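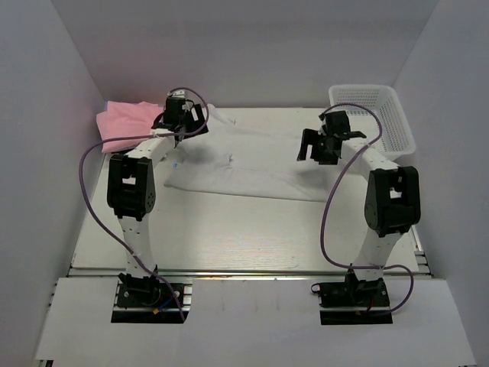 **Muss man weiße Handtücher eigentlich getrennt von rosa Sachen waschen, wenn die schon x-mal in der Maschine waren?**

Bei 40 Grad kann man es nach etlichen Wäschen meistens riskieren, bei 60 würde ich weiterhin trennen.

---

**naomi_lukumay** schrieb:

Danke fürs Anpinnen von Frage und Antwort! Dann mal gleich mein eigentliches Problem: das Zusammenlegen. Ich hab jetzt seit Juni einen weißen Tisch nur für die Wäsche (Stondlow, der kleine, 200 Euro mit Lieferung, na ja) und trotzdem liegt da abends immer ein zerknüllter Haufen. Legt ihr direkt aus dem Korb zusammen oder kippt ihr erst alles aus?

---

**Eirini_Ch** schrieb:

Auskippen! Immer! Sonst wühle ich ewig nach der zweiten Socke und hab am Ende doch alles auf dem Tisch, nur eben zerwühlt. Große Teile zuerst, dann ist der Berg schnell kleiner und man kriegt wieder Laune.

---

**musyoka_s** schrieb:

> Auskippen! Immer!

Seh ich komplett anders. Wenn ich auskippe, knittert mir das untere Zeug weg, bis ich mal dran bin. Ich ziehe ein Teil raus, schüttel es aus, streiche es glatt, falte es, fertig. Korb steht hinten rechts, gefaltet wird vorne. Mein Korb ist so ein Plastikteil von Somico, der hat schon 2 Umzüge hinter sich.

---

**Eirini_Ch** schrieb:

Knittern tut es im Korb doch genauso?? Da liegt ja auch alles aufeinander.

---

**musyoka_s** schrieb:

Im Korb ist es bei mir noch warm vom Trockner, deswegen. Auf der Tischplatte kühlt es aus und dann bleibt jede Falte drin. Probier's mal mit einem Geschirrtuch.

---

**Nassoro.Chege** schrieb:

Ich lese hier seit Jahren mit und das ist ungefähr der 329. Beitrag zum Thema Korb gegen Haufen, ich liebe es :D

@naomi: Handtücher erst längs dritteln, dann zweimal quer. Die passen dann auch in schmale Regale. Und fang mit den weißen an, die bunten kannst du oben auf den Stapel tun, dann findest du sie sofort wieder.

---

**upendo_ogola** schrieb:

Längs dritteln klappt bei mir nur mit den dünnen. Die dicken von Mukdale gehen danach wieder auf wie ein Hefeteig. Die halbiere ich und rolle sie, sieht im Bad sowieso netter aus (finde ich, mein Mann findet das albern).

---

**naomi_lukumay** schrieb:

Also, gestern beides getestet. Aus dem Korb raus ging bei den Handtüchern super, bei den Socken war's eine Katastrophe. Socken kommen jetzt in ein Wäschenetz. Rollen probier ich am Wochenende, die Mukdale-Dinger hab ich nämlich auch!

---

**Eirini_Ch** schrieb:

Ok, bei Handtüchern geb ich nach. Bei Socken nicht.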